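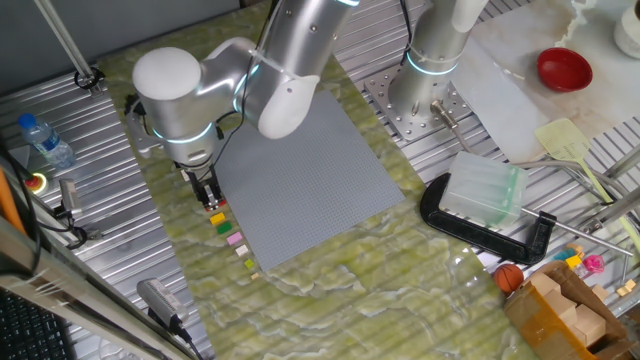
La pince au-dessus de la rangée de briques, bord gauche de la plaque grise.

11 octobre 2018, cahier de manip, banc à deux bras

Bonne journée dans l'ensemble, longue, avec pas mal de café et un faux départ que je raconte plus bas pour que personne n'ait à le refaire. Je reprends là où on en était resté : la branche de Laten (notre planificateur) qui gère l'approche verticale sur la plaque, avec Elard qui lui fournit les poses des briques.

Rappel pour ceux qui reviennent de congés ou qui n'ont pas suivi depuis août : la plaque n'est plus alignée sur la table. On la pose en biais, exprès, et c'est à Elard de retrouver son orientation à partir des tenons. Jusqu'à l'été on trichait un peu, l'angle était écrit en dur dans le fichier de config, et évidemment tout s'écroulait dès que quelqu'un bousculait la plaque du coude (je plaide coupable, au moins une fois).

Ce matin, donc, premier lancement sur la rangée de six briques : la jaune, la verte, la rose, la blanc crème, la vert clair et la toute petite beige au bout. Le bras descend gentiment, et Laten s'arrête avec une erreur de cible inatteignable. J'ai cherché pendant deux bonnes heures du côté de la cinématique inverse, j'ai relu les limites articulaires, j'ai même soupçonné le second bras d'entrer dans le volume de collision. Rien de tout ça ! Le repère de la plaque était publié avec un horodatage en retard sur celui du bras, et la transformation allait chercher une pose périmée. J'ai recalé les deux horloges dans Adis et l'erreur a disparu dans la minute. À garder en tête la prochaine fois : regarder les horodatages AVANT de démonter la cinématique.

Ensuite, la perception. Sur la petite beige, Elard hésite toujours. Il la voit, mais l'estimation saute d'un tenon à l'autre d'un passage au suivant, alors que pour les cinq autres la pose ne bouge presque pas. Je pense que le filtre de taille minimale est réglé trop haut et qu'il rogne une partie du nuage de points. Je l'ai descendu à 6 mm, c'est mieux, pas encore propre. La crème m'inquiétait aussi, à cause du contraste avec le gris, et elle passe très bien.

Après midi, série complète avec le nouveau réglage : 100 approches lancées par script, sans fermer la pince, juste descendre au-dessus de la brique demandée et comparer la position atteinte à la position visée. 92 dans la tolérance. Les autres sont presque toutes sur la petite beige, sans surprise, plus deux sur la jaune que je n'explique pas encore. Les journaux sont sur le disque commun, dossier Chan, avec la config exacte utilisée. Merci de ne pas renommer les fichiers, le script de dépouillement se fie aux noms.

Un mot sur la vitesse. Laten prend environ 10 secondes pour sortir une trajectoire quand le second bras est déclaré comme obstacle avec son maillage complet, et c'est franchement pénible quand on enchaîne. J'ai essayé avec des capsules à la place du maillage : la planification devient presque immédiate et les trajectoires ne sont pas plus laides, peut-être un petit détour du coude en plus au retour. Je propose de garder les capsules par défaut et de ne ressortir le maillage que pour les tâches où les deux bras se croisent. Si quelqu'un y voit une objection, qu'il l'écrive dans la marge, je relirai demain avant de fusionner.

Côté commande, j'ai aussi baissé le gain sur le dernier segment de la descente. On avait une petite oscillation verticale juste avant l'arrêt, visible surtout sur les courbes de courant. Elle est nettement réduite. En contrepartie la descente finale paraît un peu molle, on s'y fait.

Reste à faire :
- comprendre les deux ratés sur la jaune (premier soupçon : la pince masque la brique au moment de la dernière mise à jour d'Elard)
- figer la pose de la cible quand la pince passe sous une certaine hauteur
- relancer la même série avec la plaque tournée dans l'autre sens
- passer à la prise réelle, pince fermée, une brique à la fois
- ajouter dans Adis une alerte quand les horloges s'écartent

La branche est poussée, les tests unitaires passent, sauf celui des repères qui attend encore l'ancien angle en dur. Je le réécris demain matin.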